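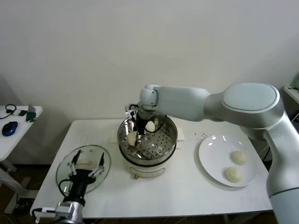 Ob eine Fernsteuerung mit zwei Handgriffen schon Automatisierung heißen darf, da hat man bei Gokell offenbar selbst Zweifel. Gezeigt werde bislang vor allem, was ein geübter Mensch mit zwei fremden Armen zustande bringe, hieß es am Rande der Vorstellung, und wer daraus auf eine selbstständige Küchenhilfe schließe, sei einen Schritt zu schnell.

Die Firma aus Tikberg will Robotern Handgriffe aus der Großküche beibringen, und sie fängt bei den Dampfbrötchen an. Eine Bedienkraft führt zwei Arme aus der Ferne, die Bewegungen werden zusammen mit den Kamerabildern aufgezeichnet. Aus der Sammlung soll später ein Programm lernen, dieselbe Aufgabe ohne menschliche Führung zu erledigen. 3.357 solcher Vorführungen liegen nach Angaben des Unternehmens vor, 4.000 sollen es werden, bevor das Training in seine nächste Runde geht.

Warum ausgerechnet diese Zahl genügen soll, blieb auch auf Nachfrage offen. Man habe Erfahrungswerte, lautete die Antwort. Welche das sind und an welchen Aufgaben sie gewonnen wurden, wollte Gokell nicht sagen. In der Ankündigung vom Juli war noch von einem »lernenden Küchensystem« die Rede gewesen, das Wort Fernsteuerung kam darin nicht vor. Inzwischen steht es in der Unterlage, allerdings erst auf der vorletzten Seite.

Die Aufgabe selbst ist schnell erzählt. Deckel weg, Brötchen zwischen Topf und Teller bewegen, Deckel wieder drauf. Für eine Küchenkraft ist das eine Sache von Augenblicken. Für zwei Greifer mit je zwei Fingern ist es eine Zumutung, denn der Teig gibt nach, der Rand des Einsatzes ist im Weg, und das Glas des Deckels spiegelt. Wer zu fest zufasst, drückt das Brötchen platt, wer zu locker zufasst, verliert es. Am Steuerpult lässt sich das nur nach Augenmaß regeln, eine Kraftrückmeldung an die Hände gibt es in der jetzigen Ausführung nicht.

Verworfen wurden bisher 356 Durchgänge, weil ein Brötchen herunterfiel, beschädigt wurde oder eine Aufnahme abbrach. Sie zählen nicht zum Bestand. Ob es klug ist, gerade die Fehlgriffe auszusortieren, ist unter Fachleuten umstritten: Ein System, das nur gelungene Vorführungen kennt, weiß mit einem verrutschten Brötchen unter Umständen nichts anzufangen. Gokell erklärt dazu, man behalte sich vor, die Aufnahmen später doch noch zu verwenden. 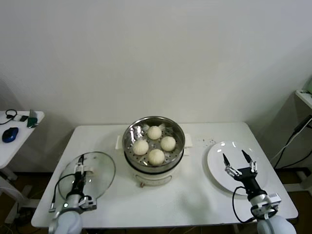

Wirtschaft | Technik & Betriebe

Bezahlt wird das Ganze zu einem Teil von Statov, einem Ausrüster für Kantinen, der sich davon Geräte für die Essensausgabe verspricht. Die Steuerpulte liefert Evangelista. Beide Firmen äußern sich zuversichtlich, beide nennen keine Termine. Im Vertrag mit Statov ist lediglich festgehalten, dass am Ende der laufenden Phase ein Versuch ohne Bedienkraft stehen muss. Eine Erfolgsquote, an der sich das Ergebnis messen ließe, fehlt.

Auch der Aufwand gibt zu denken. Das Einlernen einer Bedienkraft dauert nach Firmenangaben über 23 Stunden, ehe deren Aufnahmen überhaupt in den Bestand übernommen werden. Dazu kommt die Durchsicht, die ebenfalls von Hand erfolgt. Arbeit wird so zunächst also keine gespart, sie fällt an anderer Stelle an und wird dort vermutlich nicht besser bezahlt. Zu den Löhnen am Steuerpult macht Gokell keine Angaben.

Hinzu kommt, dass alle bisherigen Aufnahmen an ein und demselben Arbeitsplatz entstanden sind. Derselbe Tisch, dieselbe Wand, derselbe Topf. Was davon in einer Kantine übrig bleibt, in der es dampft und drei Leute gleichzeitig an die Ausgabe wollen, lässt sich daraus schwer ableiten. Das Unternehmen räumt ein, dass ein Wechsel des Geräts »voraussichtlich neue Vorführungen« nötig macht. Wie viele, konnte es nicht beziffern.

Für die Methode spricht immerhin, dass sie ohne umständliches Programmieren jedes einzelnen Handgriffs auskommt. Vormachen kann die Aufgabe auch jemand, der nie eine Zeile Code geschrieben hat. Ob die Maschine am Ende mehr gelernt hat als diesen einen Tisch, wird erst der Versuch ohne Bedienkraft zeigen. Ein Datum dafür gibt es nicht. Zuschauer sollen nach jetzigem Stand nicht zugelassen werden, Statov will die Ergebnisse zunächst intern auswerten.

Zuletzt aktualisiert: 2021-11-07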